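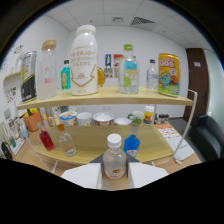
Gripper number two is back on the Trostero bench, and I finally got to redo its fingers. After 782 grabs off the drinks shelf the left one had picked up some play, so I swapped both pads and snugged the two bracket screws.

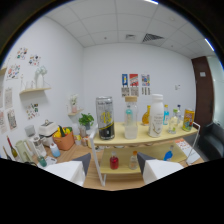

Then comes the fussy part - lens calibration. I go at the shelf from a few heights, tall bottles and small ones, and check the finger gap in the software every time. It took me 49 passes in May, so I block out a whole afternoon now!
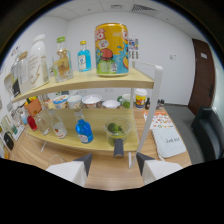

Photo: Trostero bench log

Spare pads are in the Clodotier drawer. Please write down what you take - we're on the last bag.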